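SKERKORA CENTRE OPENS REGISTRATIONS FOR INTERFAITH WINTER PROGRAM

30th November – The Skerkora Centre for Faith and Learning has opened registrations for its new program of Jewish study and shared meals, to be held over 11 weeks in the Skatano neighbourhood.

The program follows a trial in October that drew nearly 80 participants from synagogues, churches and community groups. Evening sessions will look at sabbath rest, hospitality and the care of strangers, with readings supplied in Hebrew and English.

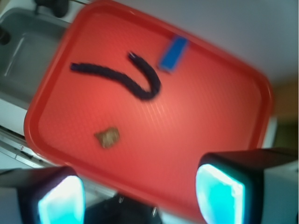

Places are limited to 50 per session. Families are welcome, and a separate children's table will run alongside the adult study group.

"People asked us for time to read slowly and to talk with their neighbours," said program director Mimoza Vlachou. "We have kept the evenings simple for that reason." 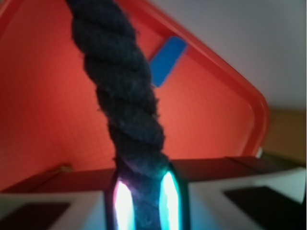
The Nikolaidis Library will lend texts to registered participants at no charge. Aldana Mansilla, the centre's head of education, will lead the opening session on the Book of Ruth.

Registration forms are available from the centre's front office during business hours. Vegetarian meals are provided, and other dietary needs should be noted on the form. 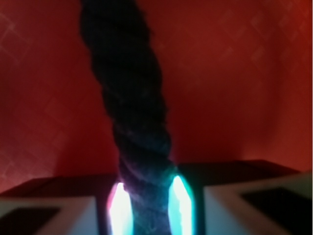
Dark twisted rope against a red background.

Shares: 11 | Comments: 0

Recent releases
Skerkora Centre names new head of education
Nikolaidis Library extends evening hours
Study guide to the Psalms now available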